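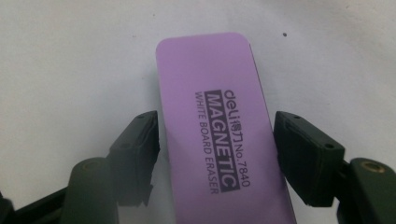
Page last changed: 9 September 2018

The eraser is lavender, says MAGNETIC down its face in capitals, and sits between two dark green finger pads as if it had been made for them. Grasps like this one are what Posard sells. More exactly, it sells Jia, a planner that decides where the fingers should close, and its pitch is that 80 percent of picks now need no hand-tuning.

I asked Jinfeng Cui, who runs the planning team, what the other picks need. "Parameters," she said. How many? She opened a settings file with 46 of them.

My doubts start there. A flat block with parallel sides is a kind object. Any two-finger planner with a decent outline to work from should find the long edges. The trouble comes later, when the thing has to be pressed against a board at a steady force and the software must know how far it has tilted in the grip. Jia treats the grasp as finished once the fingers stop closing. Tilt is left to a separate module, Steter, which reads the camera 50 times a second and, by Yuxi Xiong's own account, still loses pale objects on pale backgrounds.

Xiong wrote most of Steter and is blunter than the brochure. The test set holds nearly 2000 grasps, she told me, and far too many are boxes. She wants cloth, cables, bags. Cui wants a release in August.

Aiguo Cao buys automation for Broltell and has sat through the demo twice. He asked both times to bring his own parts — small castings with oil on them — and both times was told the next version would handle it. He hasn't signed.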